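Rapport de projet d'études – Tri et rangement d'articles ménagers en vrac
Groupe : Tsegereda Degefa, Emilian Hodoroagă, Arif Wijesinghe
Encadrement : Marites Mercado
Remis le 12/2/24

1. Objet
Le présent rapport porte sur le rangement en bac d'articles ménagers de formes et de matières différentes. Le projet Kulberg, auquel il se rattache, vise à établir une règle de tri applicable à un fonds de 2 000 articles.

2. Méthode
Les articles ont été répartis en deux familles : objets rigides et objets déformables. Chaque bac associe les deux, sans cloison ni calage. Les fiches ont été saisies par E. Hodoroagă, puis relues par A. Wijesinghe.

3. Observations
Les objets rigides posent peu de difficultés de classement. Les plastiques translucides demandent davantage d'attention, leur contour se confondant parfois avec le fond gris du bac. Les articles en filet, telle la fleur de douche vert clair, n'ont pas de dimensions stables – leur volume dépend de la manière dont ils sont posés.
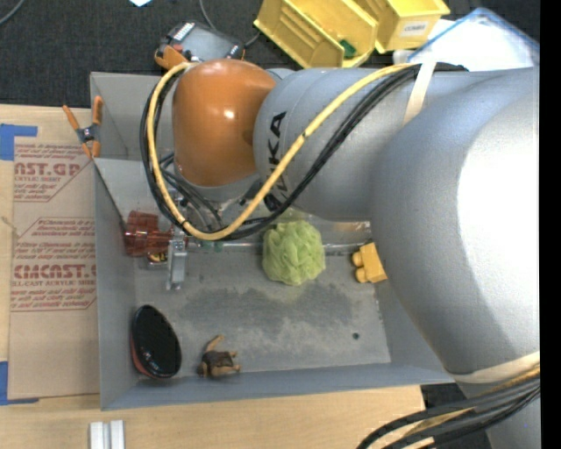

Le groupe a donc retenu, pour cette famille, une mesure au repos, sans compression. Les petits articles étiquetés sont enregistrés séparément.

4. Suites
La fiche de saisie sera révisée avant la fin de février et transmise à Adebayo Odukoya pour validation.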